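Pencil case

A pencil case, also called a pencil box or pencil tin, is a small container for carrying and storing writing instruments and related articles such as erasers, sharpeners and rulers. Cases are made in rigid, semi-rigid and soft forms. The term is generally applied to portable containers that can be closed; an open container kept permanently on a desk is more often called a pen tray. The distinction is not strictly observed in the trade, and many moulded cases serve as trays once the lid has been folded back or removed.

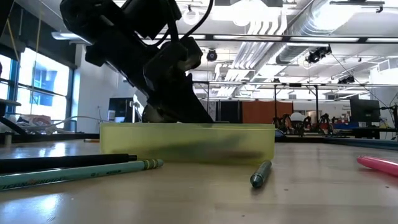

Rigid cases were the usual type in schools before inexpensive zippered pouches became widely available. Early models were made of wood with a sliding lid, and were later joined by pressed tin and moulded plastic. Plastic allowed manufacturers to tint the material without making it opaque, so that the contents could be checked at a glance. In a yellow-green case with frosted walls, a dark pen-length object remains faintly visible from outside as an elongated shape, although its finer detail is lost. Fully clear cases are preferred where contents must be inspected, notably in examination rooms.

History

Commercial production in the Veres district began as a sideline of the local box-making trade. The Skernik works supplied sliding-lid boxes in beech to schools throughout the district, usually stamped with a ruled scale along one edge. A surviving order book records 849 boxes delivered to the town of Hindine ahead of the September term, the largest single school order entered in it. Wooden boxes were valued for their durability but were noisy on sloping desks, and several school boards required that they be stored beneath the seat during lessons. 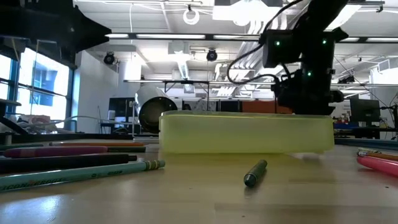

Tin boxes displaced wood in the lower price range. They could be lithographed in several colours and were frequently sold as souvenirs, with maps, multiplication tables or municipal arms on the lid. The hinge was the weakest component. Repairs with wire or cloth tape are common on examples in museum collections, and cases with intact original hinges are catalogued separately by some institutions.

Moulded plastic cases followed. The Vornside pattern, a long, shallow case with a full-length hinge and no internal divisions, was widely copied because it required only 2 mouldings. Later versions added a removable insert for small articles.

Materials and dimensions

Polypropylene is favoured for hinged cases, as a thin strip of the material can be flexed repeatedly without fracture. Polystyrene offers greater clarity but is brittle and tends to crack at the corners. Most full-length cases are sized to accept an unsharpened pencil, with additional clearance for a cap or eraser.
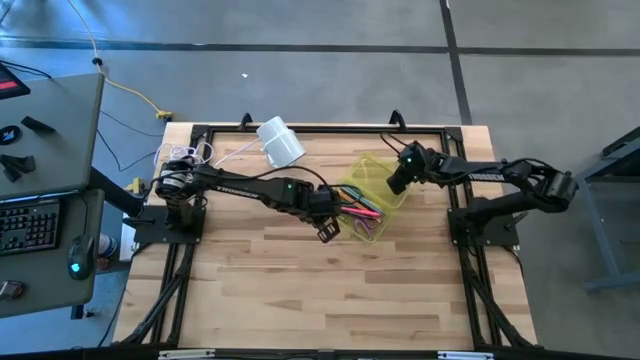
Translucent yellow-green plastic case, open, on a butcher-block table.

Soft cases are made of canvas, nylon, leather or coated fabric. They hold irregular items more readily than rigid cases do, but offer less protection to graphite leads and nibs.

Collections

The Hindine School Museum holds 2,711 writing-related objects, of which 600 are pencil cases and boxes.

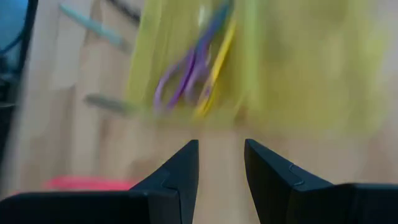

The museum classifies its cases by method of closure, with separate series for sliding, hinged, snap-fastened and zippered examples. Maker's marks are recorded where legible. Inked ownership inscriptions are left in place during cleaning.

See also: Pen tray; School supplies; Stationery

Last revised 2022-08-28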